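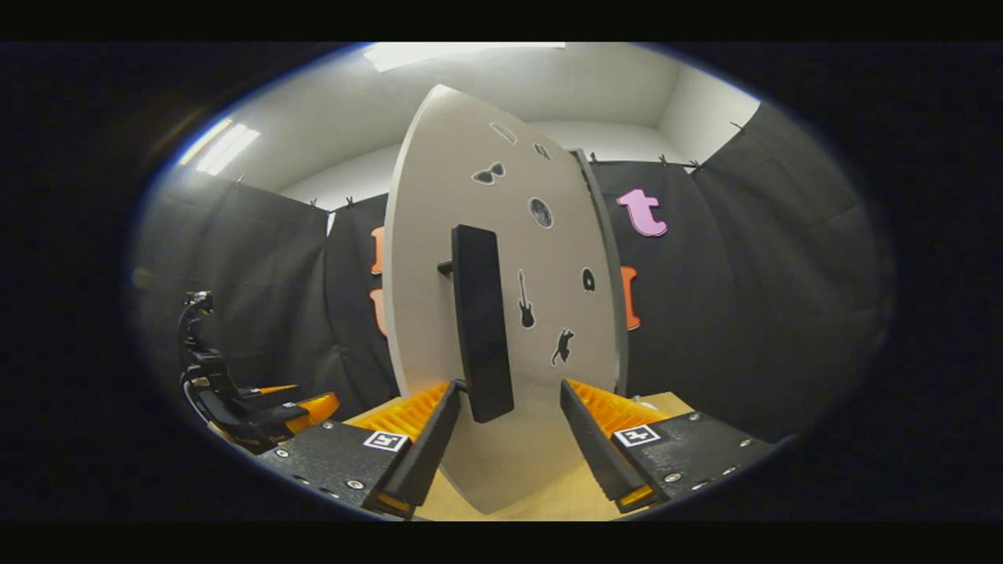

Whiteboards, Boards and the Supply Corner: Notes on the February Reorganization

The shared study room on the upper floor of the Ulville house has been in need of attention for longer than this author cares to admit. It serves as office, homework room and overflow storage, and by the beginning of February the three functions were no longer compatible. The following is a record of what was done, kept chiefly for the benefit of the household and of the few readers who have written to ask.

The decorated white board was the first item to be considered. It is tall and curved, comes to a rounded point at the top, and has a black handle standing off from its face. At some stage it acquired stickers, among them a pair of sunglasses, a guitar and a round gray one that one member of the household maintains is the moon and another maintains is a planet. The question has not been settled. A proposal to remove the stickers was made and withdrawn on the same evening, and they will remain.

Where to keep such a piece is a more practical matter. Laid flat, it occupies most of a table. Leaned in a corner, it slides. The present arrangement is that it is kept upright, handle facing the room, so that it can be taken hold of without moving anything else. Persons returning it are asked to observe the same orientation.

The shelving was the larger task. The old unit, purchased in Lirnholm when the house was first furnished, had bowed under the weight of paper and was retired. Its replacement is a plain Edero unit with 6 shelves, of which the lowest 2 are reserved for heavy items. Assembly took one afternoon and part of the following morning, the delay being attributable to a back panel installed the wrong way around.

Contents were sorted before anything was put back. The binders came to 43, a figure that surprised everyone, and more than half held instruction manuals for appliances no longer in the house. These were recycled. The remainder were relabeled on the spine in block capitals. An unopened box of 2,000 envelopes was also found, bought at the closing sale of the Hoxha stationery shop, and has been placed on the lowest shelf, where it is expected to stay for some years.

Several matters are outstanding. The desk lamp requires a new switch. The drawer nearest the window still sticks in wet weather — planing the edge has been suggested, and will be attempted in the spring. Cables have been gathered into one bag and have not been identified.

Household members are reminded that scissors and tape belong in the top drawer and are to be returned there by 9 in the evening.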